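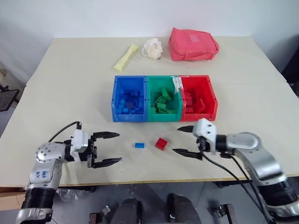 Sorting bricks by colour is a good first project for a school robotics club, and I wish more clubs would stick with it.

Ours has 30 members and two arms. Every year someone wants to enter the Fustatari contest with a machine that makes tea. Bricks sound dull beside that. But a red brick in the blue bin is a mistake anyone can see, and a beginner can start looking for the cause straight away. 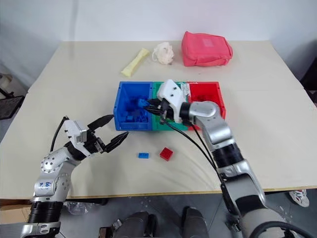 SKUSETTI, May

Picking a blue block out of the blue bin is harder than it sounds. The fingers have to get down between the walls and close on one piece in a pile. Adhiambo Wanyama thinks pupils should spend a whole term on that alone. I would give it half a term, then let them choose their own task.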